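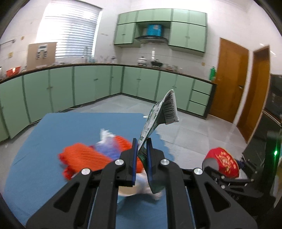

A white and green snack bag over the blue mat, with something orange beside it.

Lighting a kitchen or workshop you already have

When my aunt, Encarnación Carrasco, finally let me loose on her kitchen lights, there was one fitting in the middle of the ceiling and she had been chopping onions in her own shadow for as long as I'd known her. I mention it as most of the kitchens I get asked about are just the same, and so are most sheds and garages (mine included, until last January!).

Start by standing where you work. Do it in the evening with the curtains drawn, pick up a spoon or a screwdriver, and look at where your shadow falls. If it lands on the worktop, the light is behind you, and a brighter bulb will only give you a darker shadow. What you want is a light in front of you, tucked under the wall cupboards and close to their front edge, so that it shines back on to the work and you never see the strip itself.

In a workshop I like two lamps on the bench, one from each side, and I keep them on clamps so they can be shuffled along. Teodoro Ortuño, who taught me to solder, had his set so low that he bumped his forehead on them, but his joints were lovely. I'd go a bit higher than he did.

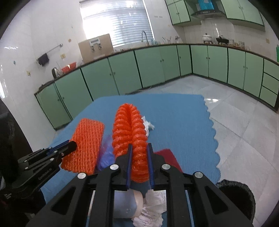 Bulb colour is the next thing, and it causes more grumbling than anything else. Warm white is kind to a kitchen table and to the people sitting at it. For matching paint or thread, or reading the tiny numbers on a drill bit, a cooler white is easier on the eyes. Try not to mix the two over the same worktop, though, or your tomatoes will look splendid at one end and rather poorly at the other. I write the colour on a bit of tape inside the cupboard door, and then I can buy the same again without taking anything down.

Dimmers are worth having, but check the bulb packet says it will dim before you buy. If an LED flickers or hums when turned low, the dimmer is very often an old one meant for the bulbs we used to have.

Do clean the fittings as well. Kitchen grease settles on everything, and I've known people buy new lamps when a wipe would have done. Switch off, let it all cool, then go over the shade with a cloth wrung out in warm soapy water and dry it well before it goes back up.

Anything involving new cable, or any fitting near the sink, I leave to an electrician. Plug-in strips and clamp lamps you can manage yourself on a Saturday morning, with time left over for a pot of tea.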